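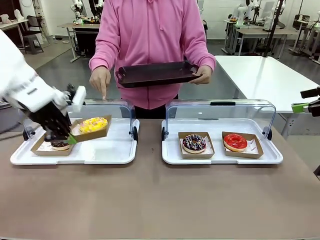 Last changed: October, 7:26 a.m.

Giang Hứa
Thread on throw-ins. I keep the set-piece notes for Flevell, women's side, second tier of our regional league. Most of this is from last season's log plus what we have so far this fall. Long, will be posted in pieces.

Definitions first, since the last thread went sideways over these. A throw is "kept" if we have controlled possession seven seconds after the ball leaves the hands. A second throw won inside those seven seconds counts as kept. A free kick to us counts as kept. A header that goes straight back out off us is lost.

Log covers 1118 throws by Flevell over the full league season and two cup ties. Opponent throws are in a separate file and I will get to them another day.

Of the 1118, we kept 726. That is 65 percent. I had guessed higher before I finished tagging. So had Ingrid Delacroix, who coaches the back line and had to watch most of the other 392 with me.

Split by third. Own third is the worst place to lose one and we were not good there. Middle third was fine. Final third numbers are low but a loss there costs very little, so I weight them at half in the summary sheet.

The obvious pattern in the own third: down the line. Fullback picks up the ball, looks up, throws it long along the touchline toward the winger, who has a center back leaning on her. The winger gets a flick at best. We did this over and over with no pressure on the short option.

Reminder that a player can't be offside directly from a throw-in. Everyone knows it and almost no one plays like it. Our forwards were checking back level with the last defender out of habit, which pulled the defender into the space we wanted.

Time to throw. Measured from ball out of play to ball released. Short times did better, but careful here. Quick throws happen when someone is open, and someone being open is why the throw is kept. You can't read the speed as the cause from this data. I left it out of the preseason report for that reason and Georges Semaan put it back in.

Georges, to be fair, had a point about the ball. When the nearest player takes it instead of waiting for the fullback to jog over, the defense is less set. We now have a rule: nearest player throws unless it is within 20 yards of either goal line. Fullbacks disliked this for a couple of weeks.

Technique. Both feet on the ground, on or behind the line, ball from behind and over the head, facing the field. We gave away 2 foul throws all season. Both were a trailing foot coming up on a wet field when going for distance. Not worth drilling any further.

Long throws into the box. We have one player who can reach the near post. It looks like a corner and it isn't one. The ball comes in slower and higher, the keeper has more time, and the flick has to add all the pace. We scored from none of them and gave up one counter that ended in a goal.

I am not saying long throws don't work. I am saying ours don't, with this thrower and these targets. Stutau have a flatter one and it caused us real trouble in the away game.

What we changed. Three shapes, each with a name so it can be called from the field. I will describe two of them. The third is still being worked on and people from our league read this account.

Shape one, "box." Four players in a rough square around the thrower's landing area. Far pair swap first, near pair swap after. The thrower looks at the far inside player and then goes near. First touch goes back to the thrower, who steps onto the field immediately. That step is the whole thing. Last season our throwers stood on the line and admired it.

Shape two, "empty." Everyone leaves the touchline side. Winger drags her marker infield, fullback throws into the vacated channel, and the midfielder arrives late from behind. It needs the midfielder to start late, and Miranda started too early on every rep for two sessions. She now waits for the winger's second step, and it works.

Session load is small. Ten minutes, twice a week, at the end of the warm-up, with live defenders from the second week on. Unopposed reps gave us nothing. Players looked great and then did the same old thing in the next game.

Gerardo Baluyot asked in replies last time how I tag. Single wide-angle video, paused at release and again at seven seconds. Fields are: third, side, thrower, release time, target zone, pressure on receiver (0 to 3), outcome. Pressure is the soft one. I retagged a batch after a month away and disagreed with myself more than I would like on the 1s and 2s. I merged them.

For storage I use a plain spreadsheet. It exports to text and anyone on staff can open it. Đạt Phan built a nicer front end over the summer with a little map of the field, and it is good, but I enter by keyboard faster than I click.

This season so far: too few games to say anything. The kept rate is up in the own third and flat everywhere else. Two of the opponents didn't press throws at all, so the bump may be theirs. I will post again when we have played everyone once.

One thing I did not expect. We lose more of them on the left. Same shapes, same thrower in a lot of cases. Could be footedness of the receivers, since a right-footed player on the left touchline opens her body into the press. Could be noise. Needs the opponent file to check.

Someone asked about attendance at the home opener against Flimaver. Nearly 2000, which was loud enough that called shapes didn't carry to the far side. We are moving to a hand signal from the thrower. Ball held at the hip is "box," ball held at the chest is "empty." Yes, I know, we will rotate them.

Correction to the piece on the final third: half weight applies only to losses. Kept throws there are full weight. The sheet was right and my post was wrong.

Opponent throws next. It's a shorter file.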